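About Muvdale Robot Club

Hello! I'm Josefina Mansilla, and I run the Friday club with Sayaka Oshima. We teach two robot arms to fold clothes.

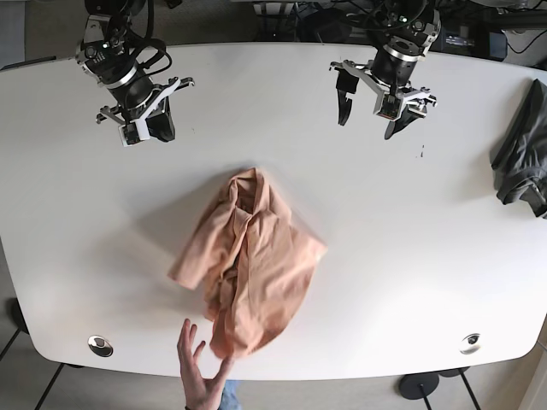

We meet after lessons, and beginners are very welcome (I was one in May!).

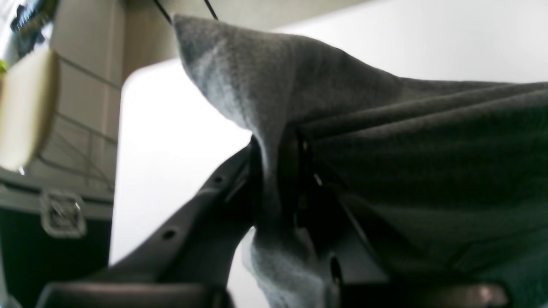
Sayaka's favourite job is grip practice. Corners matter most to her, so there's a lot of pinching grey cloth and lifting it into a peak.
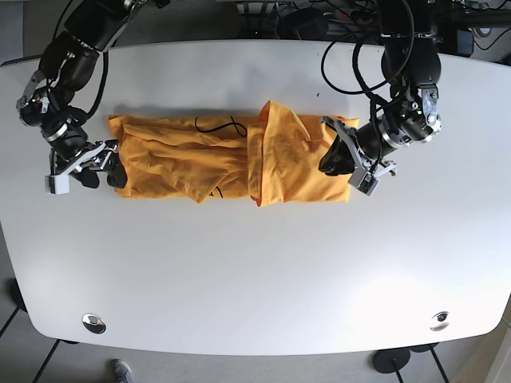 Next up is the Ostby Cup, so come and join us!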